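July 2018, folding bench, garment notes

Carrying on from the last entry. The question is still whether a garment can be brought from a heap to a flat, square fold on the large table without lifting it clear of the surface. Cotton sheeting was easy. Garments are less so, as they have two layers, seams of different stiffness and no true rectangle in them anywhere. 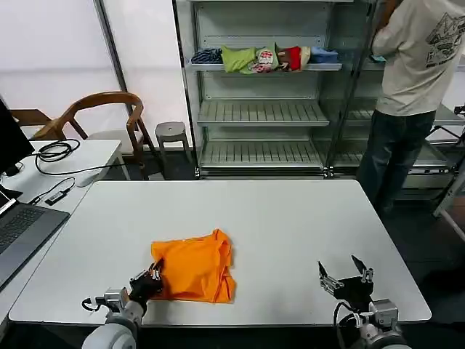

The orange one goes into the set as item 3. It holds a crease more readily than the grey knit from Renholm and springs back less than the Trerotov work shirt, so it sits usefully between the two. Colour was a consideration as well. On a white top, a pale garment loses its edge under the room lights and the outline has to be guessed at. Orange against white gives a clean outline from anywhere in the room, and the folds show as darker lines.

Starting state for every run is the same: garment gathered by hand, dropped from bench height, left as it falls. No tidying. If it lands hanging over the side of the table the drop is repeated and the repeat written down.

Observations so far, in no order:

- The label is the best landmark. Once it is found, the orientation of the rest can usually be worked out. On the work shirt the label is the same colour as the cloth and is no help.
- Corners of the bundle are not corners of the garment. Obvious when written down, but I lost most of a morning to it. Pressing on a bundle corner pins two or three layers together, and the pull then goes into all of them.
- Pinning one side and drawing the other away flattens wrinkles that run across the pull. Wrinkles that run along it get worse. A second pull at right angles deals with most of them.
- Hems hold their shape after flattening. Plain cloth between the hems relaxes and creeps. Wait a little before measuring or the figures won't repeat.
- The table top is too slippery for the knit and about right for item 3. Tried a cotton sheet under the knit, which stopped the slip but then folded itself into the garment. Abandoned.

Measuring. I have given up on scoring flatness by eye. Two of us scored the same set of flattened garments and agreed on the very good and the very bad and on little in between. Present method is to lay the clear Zermont ruler across the garment at fixed stations and write down the tallest ridge under it. Slow, but the numbers come out the same the next day.

Weights. The 100 g bar weights hold a hem in place while the rest is worked. The 500 g ones leave a mark in the cloth that shows up as a ridge in the next measurement, so they are withdrawn from this work and are back on the shelf. Please don't bring them over again.

Fold sequence used, once flat:

1. Sleeves in to the body, seam on seam.
2. Sides in, so that the two side seams meet on the centre line.
3. Bottom up to the collar, in one movement.
4. Smooth from the fold outwards. Never towards it.

Step 2 is where it goes wrong. If the garment was even slightly skewed after flattening, the side seams meet at the collar and miss at the hem, and no amount of smoothing puts it right. Better to open it out and begin again. I tried correcting at step 3 on several runs and the finished fold was out of square every time.

Washing. The garments pick up creases from use which then appear in the results, so the knit got smoother over the series for reasons that had nothing to do with the method. From now on each item is washed, line dried and left unfolded overnight before a series. Not ironed. Ironing takes out the creases but stiffens the hems on the work shirt. Use the plain Murakami powder and no softener. Softener made the knit much more slippery and those runs are struck out.

Log numbering continues from the old book. Last line there is 577, so the first run with item 3 takes the next number. The old book is full and should stay on the shelves with the others.

Outstanding:

- Wipe the table top before each series and note what was used. There was a sticky patch near one corner, probably tape residue.
- Find a second garment in the same cloth as item 3, in a larger size. At present I can't separate the effect of size from the effect of cloth.
- Decide whether a garment that lands inside out counts as a valid start. Currently recorded with an "i" and kept out of the averages. I would prefer to include them, as they do turn up in a real basket of washing, but the landmark rule fails when the label is buried.
- Repeat the pull at right angles on the knit, with the light bars on the hem this time.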